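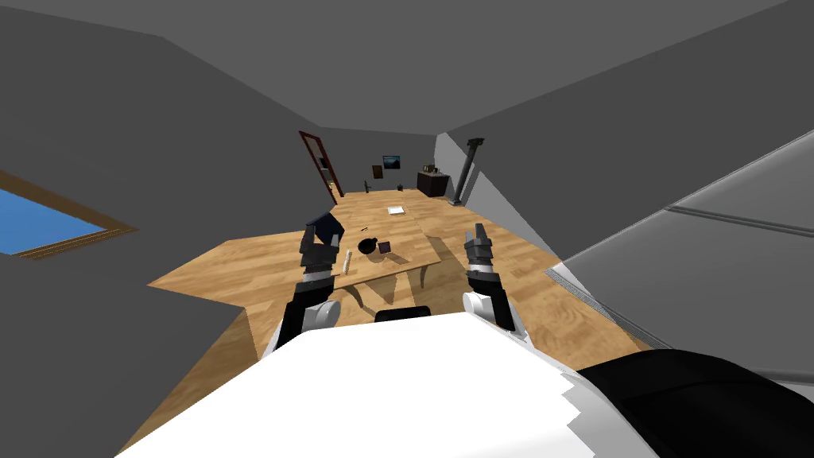 Fig. 8.1. Image de synthèse : une pièce mansardée, au sol de bois clair.

Chapitre 8
Le remixage d'archives et la réédition

Un disque réédité n'est pas toujours un disque remasterisé, et un disque remasterisé n'a pas forcément été remixé. Les trois termes se confondent souvent sur les pochettes. Ce chapitre les sépare, puis suit le travail d'un petit label, Altetine, sur le fonds du studio Goicoechea.

La réédition remet en circulation un enregistrement, parfois sans aucune intervention sur le son. Le remastering part du mixage final en stéréo : on en corrige l'équilibre, le niveau et le bruit de fond. Le remixage remonte aux pistes séparées. Il suppose donc que les bandes multipistes aient été conservées et qu'elles soient encore lisibles.

Le fonds Goicoechea compte 622 bandes, dont 143 multipistes. L'inventaire, dressé par Kartini Pasaribu, a été arrêté le 11 avril 2023. On y trouve les sessions complètes du groupe Nikard, étudiées dans la deuxième section, ainsi que la bande 2279, seule trace connue du premier album de Fekurar avec la batterie d'origine.

Avant de poursuivre, il est utile de revoir les notions de compression et de plage dynamique présentées au chapitre précédent.

Notions abordées
Bande mère et copie de sécurité
Transfert et correction d'azimut
Niveau moyen et niveau de crête
Droits du producteur et droits des interprètes

8.1 Identifier la source

La première question porte sur la génération de la bande. Une copie de deuxième génération contient déjà le souffle de la première, auquel s'ajoute le sien.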